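From the kitchen end: the great bread roll question

3 January 2022

Happy new year, all! I hope you've got to the bottom of the cheese by now, because we haven't. I had planned to use this first newsletter of the year to write about soup, but my inbox had other ideas, and what you all want to talk about is bread rolls. Specifically, why the ones you make at home go hard by teatime and the ones from the shop on Roton Street stay soft for days.

I've been baking rolls at home since we moved to Kendora, and for the first year they were awful. My lot ate them, bless them, but I could hear the chewing from the other room. I blamed the oven, then the flour, then the yeast (which was a bit old, in fairness). The trouble was mostly me being mean with the milk and leaving them in too long, as I like a good dark top.

So, what I do now. I start with 700 grams of strong white flour, which gives me 14 good-sized rolls, and I cook a spoonful of it with some of the milk in a small pan until it goes thick and gluey, a bit like wallpaper paste. Let that cool right down before it goes anywhere near the yeast! Then in goes everything else: the rest of the flour and milk, a sachet of yeast, salt, a little sugar, an egg and a big knob of soft butter. The dough will be sticky and you will want to add more flour. Please don't. Scrape it off your hands, have a cup of tea and come back to it, and it'll have calmed down a good deal by then.

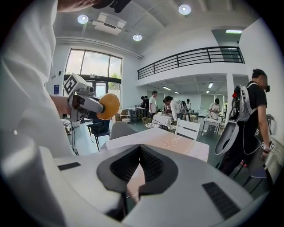

Photo: Devlow Pictures

I give it two rises, the first in the bowl until it's properly puffed up and the second on the tray once the rolls are shaped. In August that hardly takes any time at all, but at the moment our kitchen is freezing, so the bowl goes in the airing cupboard on top of the towels. Put a plate over it. I once used a tea towel that slipped down into the dough and I was picking bits off it all evening.

Bake them close together so the sides touch as they grow, and take them out while they're golden and you still think they could do with a bit longer. Brush with melted butter, then throw a clean cloth over the whole tray while they cool. It keeps the steam in and the crust stays lovely and soft.

A few of you asked about freezing. Yes, do, on the day you bake them, and warm them through in a low oven when you want them. Two readers also wanted to know if oat milk works. I tried it over Christmas and the rolls were a shade paler but nobody at our table said a word, so I'd go ahead.

The Soylu café has kindly said we can leave a box on the counter again for recipe swaps, so if you've got a roll you swear by (seeded, cheesy, anything with onion, please!) write it on a card and pop it in. Do put the oven temperature on. Last time I had a very promising fruit loaf that just said "hot".

Soup next month, I promise.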